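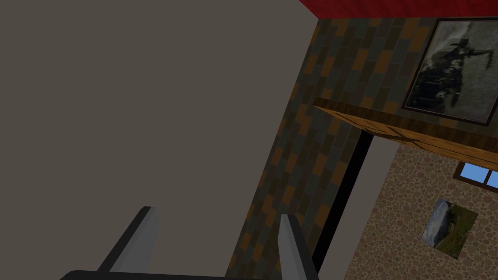
Who we are

Statport is a small software company, and for the past 8 years we have been writing the planning and perception tools that help a robot arm get from where it is to where it ought to be without bumping into the furniture. Leif Overgaard started it with one borrowed desk and a motion planner he had been tinkering with in the evenings, and a good part of that first code is still in there somewhere (we do keep meaning to tidy it up!).

What we make

Kulton is our planner, and it's the piece most people come to us for. Tellia sits next to it and handles the seeing: it takes the view from the wrist and works out which surfaces are near, which are far, and where the openings are. A doorway into a second room is a lovely hard case for it, especially with the hand tipped well over and a big plain wall filling half the view, and we spend a lot of happy hours on exactly that sort of thing.

Nearly all of our testing starts in simulation. We have 343 simulated rooms now, with tile walls, pebbly stone walls, red ceilings, crooked angles and pictures hung all over the place, and every change to Kulton has to go through the whole lot overnight before anyone merges it. The room builder is called Mfinanga, and customers are welcome to use it for their own layouts.

Working with us

We like long conversations and short contracts. Write to Leif, tell him what your arm is supposed to reach and what keeps getting in its way, and he'll write back, usually at greater length than you expected. Our next open house is in March, and there will be coffee.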